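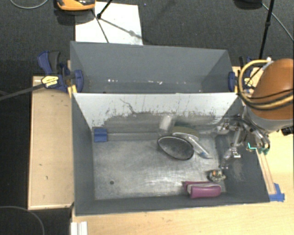

Tiempo de lectura: 2 min

El planificador de agarres de Clollden, segunda vuelta

En diciembre llegó la nueva versión de Priver, el módulo que decide por dónde coger cada pieza de la caja. La nota de lanzamiento promete «agarre universal sin ajuste previo». Ya habíamos leído esa frase en la versión anterior, y entonces Thilini Roy se pasó una tarde entera retocando umbrales.

Lo que más dudas nos deja es la percepción. Un vaso de plástico translúcido tumbado, un envase transparente que tapa parte de otro objeto y un fondo metálico lleno de rayas son mala compañía para una cámara de profundidad. Priver rellena los huecos de la nube de puntos con una estimación aprendida y luego planifica como si la hubiera medido. A veces acierta. En el registro, una superficie estimada y una medida llevan la misma etiqueta, así que cuando falla toca adivinar.

Asanka Barua lanzó 300 intentos con la configuración de fábrica. Priver dio por buenos 39 agarres que el sensor de la pinza contradecía. La latencia de planificación ronda los 375 ms, razonable, aunque el folleto habla de «tiempo real» y no dice de qué.

Sí ha mejorado la comprobación de colisiones con las paredes, que antes descartaba casi todo lo que quedaba pegado a una esquina. Eso se agradece.

De momento seguimos con la versión vieja en la celda de Brarkley. Hemos pedido a Clollden que publique la confianza por punto y el conjunto de objetos con que midieron su tasa de éxito. Los registros completos están en la carpeta compartida, con las notas de Asanka.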